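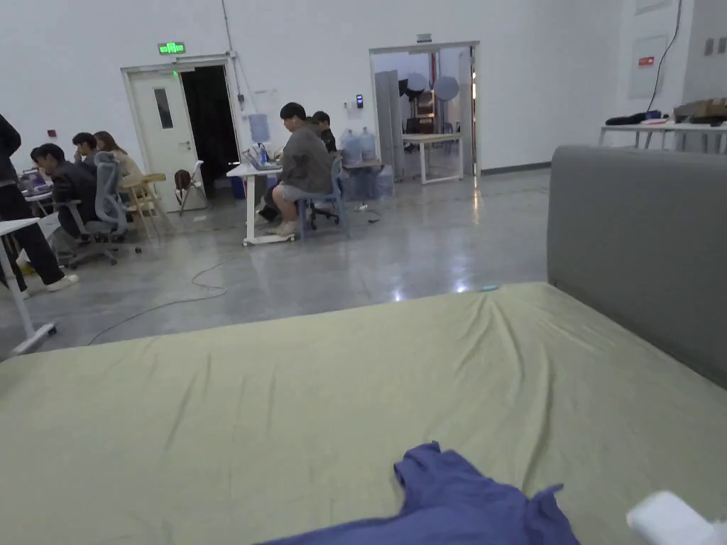 Okay, can everybody hear me in the back? Good. I'm going to talk fast because I have way too much stuff, and Subira has promised to wave at me when I hit the halfway mark.

So the title says "Two grippers, one bed," and that's pretty much the talk. We wanted to know which gripper to put on the arm for cloth work. We had two candidates. The Villanueva is a plain parallel-jaw gripper, two flat fingers, rubber pads. The Kodbridge has three soft fingers that curl in when you put air in them. Both bolt onto the same wrist, same arm, same controller, and we ran them with the same person driving wherever we could.

(Slow down here. Ask who has worked with cloth. Wait for hands.)

Why a bed? We started out on a tabletop like everyone does, and the numbers looked great, and then Kerubo Mussa asked me when I last saw a shirt lying flat on a bare table. Fair point! A bed gives you a soft surface that sinks when you push on it, plus a sheet that wrinkles and slides around under the thing you're trying to pick up. Look at the blue garment on the green sheet. It's bunched up, there's one corner sticking up, and the sheet has its own folds all over the place. For a depth camera, a fold in the sheet and a fold in the shirt are very nearly the same animal. Color helps you there. Next round I want a blue shirt on a blue sheet, and I expect to hate it.

We did 50 picks per gripper for the first comparison. I know, 50 is small. It was enough to see the kinds of mistakes, and the mistakes were what I cared about.

Villanueva first. If there's a raised corner it's lovely, in and out, done. If there isn't, you have to press down and pinch, and on a mattress you press and the mattress just goes away from you. Then you close the fingers and come up with shirt AND sheet. We called that a double. Doubles were the big one.

Kodbridge. Way fewer doubles, because the soft fingers kind of rake the cloth together before they close. But it's slow – up to 3 seconds to fill and close – and it's fat. Anywhere near a headboard you're fighting for room. It also drops thin stuff partway through the lift, and that's annoying to catch in software, so we ended up checking with the wrist camera after every pick.

(Skip the controller slide if we're past ten minutes.)

Controller stuff, quickly. We use Cukuvbridge to send commands to the arm, and the thing that helped most was a force limit on the way down. We had 3 settings and the middle one won for both grippers. The stiff one dug a hole in the mattress. The gentle one stopped on top of a wrinkle and grabbed air, over and over, very politely.

One more on cameras. Concrete floor, polished, bright lights overhead. Those reflections got into the depth data whenever the head tilted up past the edge of the bed. We crop it now. Took me an embarrassing amount of time to figure that out, please just crop it.

So which one did we pick? The Villanueva, with longer pads and a little sideways drag before it closes. That drag was Subira Mbwambo's idea and it got rid of most of the doubles. The Kodbridge is still on the shelf for towels, it's really good at towels.

Next step is 1,000 picks with mixed clothes, and Kerubo is setting that up now. If you have a gripper you think would beat ours, come find me at the break and bring the mounting plate drawing with you.

(Questions. If someone asks about suction: tried it, cloth leaks, move on.)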